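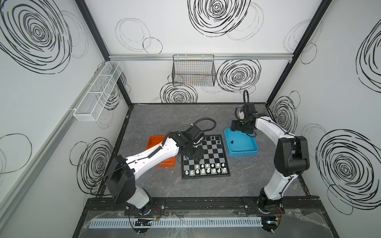
How Chess Grew Up: The Long Journey of a Very Old Game

Have you ever moved a pawn two squares forward and wondered who decided it could do that? Somebody had to! Chess wasn't invented in one afternoon by one clever person. It was passed along from country to country, and almost everyone who borrowed it changed a little something before handing it on.

Let's follow it from the beginning - or as close to the beginning as anyone can get.

A game with elephants in it

Most historians think chess began in northern India, well over a thousand years ago. The early game was called chaturanga, an old Sanskrit word that means something like "four parts". The four parts were the parts of an army: foot soldiers, horses, elephants and chariots.

Look at a chess set today and you can still find them. The foot soldiers are the pawns. The horses are the knights. The chariots turned into rooks, and the elephants (this is my favourite bit) turned into bishops! In some languages, such as Russian, the bishop is still called the elephant.

From India the game travelled to Persia, the land we now call Iran. The Persians called it chatrang, and when a player's king was in danger, they warned them by saying "shah!", their word for king. If the king had no way out they said "shah mat", which means the king is helpless. Say it quickly a few times. Shah mat, shah mat, shah mat... checkmate!

So every time you win a game, you're speaking a little bit of very old Persian.

Over the mountains and across the sea

Chess went wherever people went. Merchants packed it in with their cloth and spices and played it in the evenings. Soldiers carried it. Scholars wrote books about it, and in Baghdad there were players so good that crowds came to watch them, and some could even play without looking at the board.

By about the year 1000 the game had reached Spain and Italy, and after that it spread north. On the Isle of Lewis, in Scotland, people found a wonderful hoard of chess pieces carved mostly from walrus tusk, probably made in Norway in the twelfth century. The queens hold one hand to their cheek as if they've just remembered they left the oven on, and some of the rooks are warriors biting the tops of their shields! You can see most of them in the British Museum in London, and others in Scotland.

The day the queen got going

Here's a surprise. For hundreds of years the queen was one of the weakest pieces on the board. She wasn't even a queen at first. She was the king's adviser, and the adviser could only shuffle one square at a time, diagonally. The elephant wasn't much faster. Games could take ages to warm up, and players sometimes began from a halfway position just to get to the exciting part.

Then, in the late 1400s, players in Europe started trying out new rules. The queen could now go as far as she liked in any straight line, forwards, backwards, sideways or diagonally. The bishop could zoom right across the board too. Suddenly a game might be over in a few moves, and you had to keep your wits about you from the very start. Some people grumbled and called it "mad queen chess". Most people loved it, and it's the game we play now.

The pawn's two-square first move came along for the same sort of reason: it got things going faster. But it caused an argument. What if a pawn used its double step to sneak past an enemy pawn? That's why we have a rule called en passant (say it "on pass-ON"), which is French for "in passing". It lets the enemy pawn capture the sneaky one as if it had only moved one square. You must do it straight away, on your very next move, or you lose the chance.

Why don't all the pieces look like that old walrus queen?

For a long time every town had its own style of chess set, and they could be terribly confusing. Imagine sitting down to play a stranger and mixing up their bishop with their queen! In 1849 a simple, sturdy design went on sale in London. It was named after Howard Staunton, a famous English player of the time. The knight is a horse's head, the rook is a castle tower, and the king wears a cross. Big tournaments still use sets in that style.

How many games are there?

A chessboard has 64 squares, and each player starts with 16 pieces. White can choose from 20 different first moves. Black can then choose from 20 as well. That makes 400 different ways a game can look after just one move each!

After that the numbers go wild. Before long there are more possible games than grains of sand on all the beaches in the world. You could play every day of your life and keep finding positions that were completely new to you.

Three words to try out on your family

Fork: when one piece attacks two others at the same moment. Knights are brilliant at this.

Pin: when a piece is stuck where it is, as moving it would leave something more valuable open to attack behind it.

Stalemate: when the player whose turn it is has no legal move but isn't in check. The game is a draw, even if the other side has a huge army left. Watch out for this one when you're winning!

Have a go: the Pawn Game

My friend Zainab Akande teaches this to beginners at her after-school club, and it's still what I play when I've only got ten minutes. You need a board, the pawns and another person.

Set up all the pawns in their usual places and leave the other pieces in the box. White goes first. Pawns move straight ahead, one square at a time, or two on their first go if they like. They capture one square diagonally forwards. You can use en passant if you both feel brave.

The first player to get a pawn to the far side wins. If the player whose turn it is can't move, it's a draw.

It sounds easy, but try it and see! Once you've played a few rounds, add the kings. Then add the knights as well, and see how much harder it is to keep your pawns safe with two horses galloping about - and keep the queens for last.

Words in this page

Chaturanga - the early Indian game that chess grew from
Check - when a king is under attack
Checkmate - when a king is under attack and can't get away
Diagonal - a slanting line of squares joined at the corners
Rook - the piece that looks like a tower and was once a chariot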